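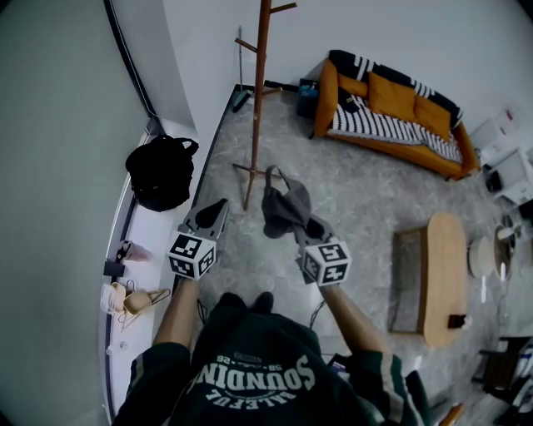
Right gripper stopped letting go on me again last night, and I'm about ready to throw the pair of them in the lake. I've been recording household stuff with the handhelds since May, mostly picking up clothes and hanging them, and I'm at 236 takes of the coat rack task. The fault goes like this. I squeeze, the jaws close on the cloth, fine. I walk it to the rack, get the loop near a hook, release the trigger, and the jaws stay shut. Sometimes for a second, sometimes until I pry them open with my thumb. It loves that dark gray cloth with the loop on it. The left one has never done it, not once, and they came out of the same box.

Firmware is current, battery full, cleaned the slides with a dry brush. Anybody else?

Posted 9 January 2025 by plundis_pete
Filed under: Help! It Broke > Grippers & Hands

hookandloop
Fabric in the slide. Mine did the same and I pulled out a wad of lint you could have knit a sock from. A dry brush won't get it, you have to take the finger off (2 screws) and look behind it.

greasemonk_dee
Disagree with the lint theory, at least as the first thing to chase. If it was lint it would be sticky all the time, and he says it opens fine with nothing in it. Wait, do you say that? Pete, does it open clean when it's empty?

plundis_pete
Empty it's perfect. I sat there last night clicking it open and shut like a crazy person and it never hung.

greasemonk_dee
Then I'd bet on the return spring. It's strong enough to move the jaws alone but can't overcome them once they've bitten into something thick. Shoshana Mercado did a writeup on this for the Grullis club page, and she went through a whole drawer of springs before she found one that held up.

hookandloop
Lint packs down under load, though. I'm just saying, take the finger off before you spend money.

tall_barry
Can I be the boring one and ask about the thumb? You're prying the jaws open with your thumb while the thing is powered? Please stop doing that. I used to work with Barış Yüksel over at Nadthorpe and he got a real nasty pinch exactly that way. The jaws let go, then the controller decided it had lost position and closed again to find home. He had a black nail for weeks. Cut the power first, every time.

plundis_pete
Ok, fair. I didn't know it would re-home by itself. That's kind of alarming?

tall_barry
It only does it if the fault lasts long enough. But you don't get a warning beep or anything.

Also look down before you start walking. You've got a black cable on the floor right by your feet, and if your right hand is stuck to a cloth and you're staring at the hook, that's how you end up wearing the coat rack.

plundis_pete
lol noted. I'll tape it down.

mossy_k
Nobody's asked about the data side. How many of the takes have the stuck release in them? If you train on those, your robot is going to learn that you stand at the rack and wiggle.

plundis_pete
Ugh. I've flagged 10 so far but I've only gone back through the recent ones. Was hoping to keep them.

mossy_k
I'd toss them. We left bad releases in a Delacroix set, 655 takes, and the arm did this sad little shake at the end of every place. Took us forever to figure out where it picked that up.

greasemonk_dee
I wouldn't toss them! Trim the end and keep the grasp and the carry. The first part of the take is perfectly good.

mossy_k
Only if he wasn't already gripping weird because he expected it to stick. I know I would be.

plundis_pete
Update: powered down (thank you Barry), took the right finger off. There was some lint, so hookandloop gets half a point, but I cleaned it all out and it still hung on the third try with the gray cloth. Swapped the springs left to right and now the LEFT one sticks. So, spring. Ordering a couple tonight.

hookandloop
I'll take the half point.

greasemonk_dee
Get the stiffer one if they have it. Your trigger finger will complain for a day or so.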